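4. Recording practice and the classification of street assaults

4.1 Source records

The study draws on 431 entries made by duty officers in Drakton and Daltau and held in Hosameo, the shared incident system used by both towns. Each entry has three parts: the call log, the first account taken from a witness, and the closing note. The call log is filled in as the call comes in and is seldom changed later. The first account is written by hand in most cases and typed up at the end of the shift, and it is here that the two towns differ most. Officers in Drakton tend to keep the words of the witness. Officers in Daltau tend to put the account into the terms of the recording form, so that "he ran at us" becomes "approach on foot, rapid".

Nineteen entries were set aside before coding began. In these the place of the incident was missing or had been given only as the name of a bus route, and could not be fixed to a street.

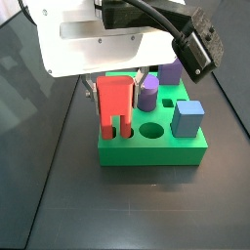 4.2 Time of report and time of incident

Both towns record the time at which a call was answered. Only Drakton asks officers to note, as a separate matter, when the incident is thought to have happened. For Daltau the second time was taken from the witness account where one was given. Where the account held only a phrase such as "after the shops shut", the entry was marked as untimed and left out of the hourly tables, though kept in all others.

Entries made after 9 p.m. needed more care. At that hour the Daltau desk passes its calls to the Drakton control room, and calls made close to the change may be logged twice under two numbers. Pairs were matched by street, by the description of those hurt and by the vehicle sent. Where any doubt was left, both entries were kept and flagged.

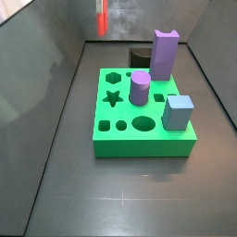
The recording form offers 12 classes of assault, and every entry must be given one of them before it can be closed. The classes were drawn up for charging decisions and sit badly with accounts in which several people were hurt in different ways, or in which a fight had begun before the first call. An officer faced with such an account must choose the nearest class and let the rest go. The difficulty is a familiar one in any scheme of fixed places: the green block in Figure 2 has a star-shaped hole, a hexagonal one and a small square one, and a piece of some other outline is not helped by being close to any of them. In the records the poor fit is hidden, as the closing note repeats the chosen class and seldom mentions what was left out. We therefore coded from the first account and used the class given on the form only as a check.

The coding followed the Yazıcı schedule, which allows more than one class for each entry and asks the coder to list them in the order in which the witness gave them.

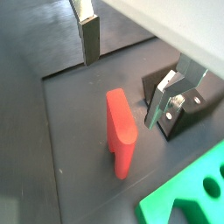

4.3 Bystanders

A bystander was taken to be any person named or described in the first account as present but neither hurt nor accused. This is narrower than the sense used on the form, where persons slightly hurt who declined treatment are also counted as bystanders. The narrower sense was preferred for one practical reason — it could be applied in the same way to both towns.

Crowds raised a further problem. Accounts speak of "a group", "loads of people" or "everyone outside the takeaway", and coders were told not to turn such phrases into numbers.
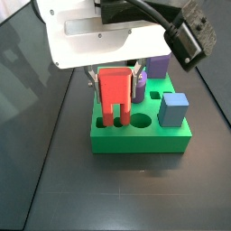
They were told instead to enter the phrase as it stood and to mark whether the speaker had been part of the crowd or had watched from elsewhere, for example from a window or a passing car. In Daltau the position of the speaker could often be recovered only from the call log, and where the log was silent the field was left blank.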